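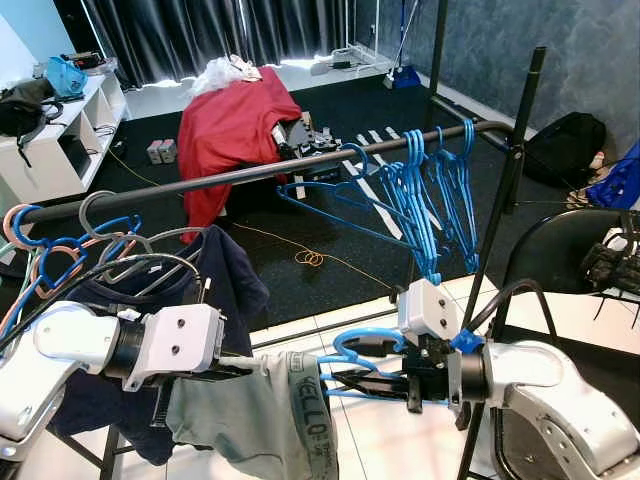

Gray-green T-shirt with HELLO lettering, and a blue plastic hanger.

Venness Comic Storage Bags and Boards - Magazine and Bronze Age Sizes

Sold in packs of 50 bags with 50 matching boards. Made for collectors who keep horror, romance and mystery titles from the 1960s and 1970s, where the paper is often brittle and the cover may be working loose at the staples.

The bags are clear polyester with a fold-over flap and no adhesive strip on the flap itself. We dropped the adhesive last August after customers told us it was catching on covers when books were pulled out. The flap now tucks behind the board. If you prefer to tape it, use the small tabs included in the pack and put them on the back of the bag.

Boards are white on both sides, buffered, and stiff enough to hold a 52-page giant upright in a box. They are cut slightly narrower than the bag so the book slides in with the board and not after it.

Choosing a size

Bronze Age fits most standard issues from 1970 to 1985. Magazine fits the black and white horror magazines of the same period, including the Bredach reprints and the Medeiros Gothic Library. Square-bound annuals are a tight fit in the Bronze Age bag - order Magazine if the spine is thick. Golden Age books need a wider bag, and we do not carry one at present.
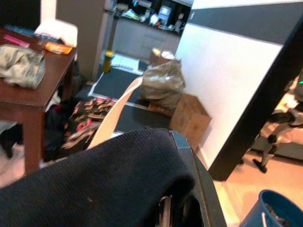
Books with a detached cover should go in with the cover in place and the board behind everything. Do not tape the cover back on. For a cover hanging by one staple, slide the book in spine first and keep the open edge toward the flap.

Boxes

The Otivier short box holds nine inches of bagged books per section and comes with 2 dividers. It ships flat and folds together without glue. The lid fits over the handles, so lift from the base when the box is full. Magazine size does not fit the short box and needs the Otivier magazine box, sold separately.

Ordering

Orders placed before noon on Wednesday go out the same week. Bags and boards can be bought separately once you have a full pack to match. Unopened packs can be returned. Opened packs can be exchanged for the other size if the boards are still flat and clean - postage is paid by the customer.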